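Dear all at the Nemari Fund,

First of all, thank you for your patience with us while we pulled this together. The report was meant to reach you a little sooner, but the river was high for most of the winter and we wanted to tell you how the new footpath came through it before we sat down to write.

## Where the Ladside path stands

You'll remember that your grant was for the stretch between Grellby bridge and the old ferry steps, 891 yards in all, which had become so rutted that families with strollers were going the long way around by the road. I'm very glad to say that 700 yards are now surfaced and open, and people are using them from first light until well after supper. The remaining piece, down by the steps, is staked out and waiting for the ground to firm up. 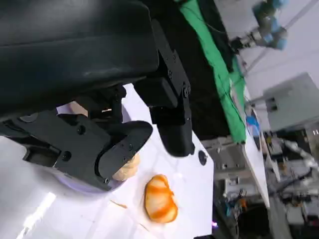 **Will the last section be finished within the grant period?**

We expect to finish it in May, provided the bank dries out as it did last spring, and the gravel for it is already paid for.

The drainage took longer than we had planned for. Our first ditch emptied into the wrong side of the meadow, and the farmer there was kinder about it than he needed to be. We dug a second one with a gentler fall, and it held up nicely through the February rain. Joelle Boutros walked it every morning that month with her notebook (and a very muddy dog) and wrote down wherever water was standing, so we know which low spots want another load of stone.

## Planting

The hedge went in before the frost – hawthorn and dogwood for the most part, with a few hazels near the gate because the school asked for them so nicely. We planted 212 young shrubs.
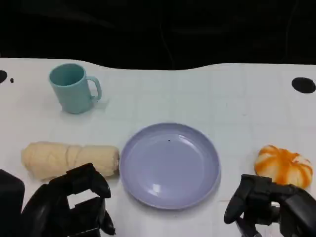
Rabbits have been at the ones closest to the meadow, I'm sorry to say, and we've ordered taller guards for that end. The rest look healthy, and the dogwood has already colored up so well that several neighbors have stopped to ask where they can get some for their own yards.

## Money

Spending is close to what we set out in our application. Stone came in a little under, drainage a little over, and the two nearly cancel each other out. We have not touched the amount set aside for benches. The Nishad sawmill has offered us 2 oak planks at cost, and we'd like to accept if you're happy with timber in place of the metal seats we first described to you. A short note either way would be a great help.

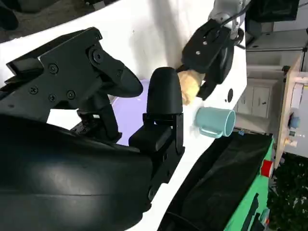
*Submitted by Suha Chamoun, Ladside Path Project – Sat 21 March*

## What comes next

Once the steps section is down we'll put up the signposts, which are painted and sitting in Joelle's garage, and then mow the verges for the first time. We would also love to have someone from the Fund come and walk the whole length with us. Late afternoon is best, when the light comes across the water and the herons are usually about. Do bring boots, as the last part is still soft.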